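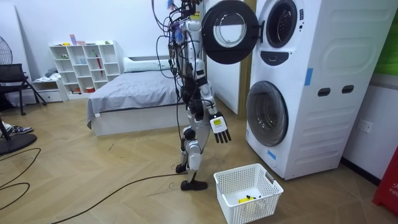
Spare-room humanoid takes on the laundry

A home-built humanoid robot called Rina has been given its first household job, and its builders at the Prerkuditz shared workshop have chosen the one that everybody else in the building was trying to avoid.

Rina has been moved out of the main hall and into the room the members fitted out as a bedroom, with a bed, some shelves and a stacked washer-dryer. The aim is for the robot to take one item out of a basket, put it in the upper machine and shut the door. Washing the item is listed in the project notes as a later stage. Folding is not listed at all.

The group has spent 11 months on the build, working mostly in the evenings, and puts the bill for parts at £874. That figure leaves out the washer-dryer, which members describe as "an investment in the building", and a quantity of biscuits.

Most of the recent work has gone into the hands. An earlier pair could manage a rolled-up towel but treated a sock as if it were not there. The present ones were fitted in August and have been tested at the bench on tea towels, pillowcases and a woolly hat, which has since been retired.

Doors have proved harder than clothes. In bench trials with a door borrowed from a scrapped machine, Rina closed it properly in six attempts out of 60. In a good many of the others it pushed with great confidence at a point slightly to the left of the door. The workshop's newsletter called this "encouraging", and went on to ask whether anyone had a spare hinge.

The control software, Flotex, was written by members and is now on its third rewrite. It moves the arms slowly enough that a person can step in, or put the kettle on and then step in. Walking is being kept to a few short steps for the time being, after neighbours in the Brzozowska building next door asked what was being dropped, and whether it could be dropped earlier in the day.

Sessions in the bedroom now finish at nine in the evening. Members take turns at the emergency stop, a post that was popular for the first week.

The workshop says it will publish the drawings for the hands and the wiring plan once the cable routing has been tidied up, and has given no date for that. Anyone wanting to help is asked to bring old clothes for testing, clean if at all possible, and without small buttons. Zips will be looked at again in the new year.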